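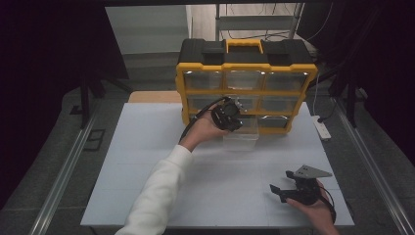

Brokow has rewritten the upkeep schedule for the hand-held grippers at its Morkanville site, and the new version took effect on 12/02/2020. It applies to both units of the pair at the small-parts station, where operators work the drawers of a bench organizer with one gripper in each hand.

The main change is the service interval. Finger screws, jaw travel and cable strain relief were previously checked every 2000 open-close cycles. The figure is now 900. Ruvance, which supplies the station software, has moved the cycle counter to the start screen, and a session will not open on a unit that is past its limit.

Ruaridh Matheson, who looks after the station, asked for the shorter interval after a review in October. The review covered 84 sessions and found that most rejected recordings came from jaw zero drift – the software read a small opening when the fingers were fully closed. Drawer work showed the fault more than any other task. A clear plastic drawer has a thin front edge, and a small error in the reported opening is enough to make a good grip look like a miss.

"The fingers were fine in nearly every case," Matheson said. "The screws had backed off a little and the zero went with them. You tighten, you close the jaw, you set zero again. It's a short job if you do it early."

The procedure is the same for the left and right units. The operator unplugs the cable at the host end, wipes the finger faces with a dry cloth and checks each screw with the preset driver kept at the station. The jaw is then moved by hand through its full travel. Any rough spot is written on the unit's card, and the unit goes to the repair shelf. If travel is smooth, the cable is plugged back in and zero is set with the jaw closed on nothing, then confirmed on the gauge block. Two readings in a row must agree before the unit is released.

Cable routing is also covered. The lead must leave the body in a loose loop and pass back over the wrist or down past the hand, with enough slack that a full reach to the organizer does not pull on the connector. Tape on the connector is no longer allowed. Three leads were replaced after the October review, all with damage at the point where tape had held them in a tight bend.

The organizer has its own line in the schedule. Drawers are pulled fully out and reseated before the first session of a shift – a drawer that binds on its runner loads the fingers sideways and can shift the zero within a single run. Cracked drawers are swapped for spares.

The Cairns site keeps the old interval for now. Its two stations do not run drawer tasks, and a decision there will wait for its next service count.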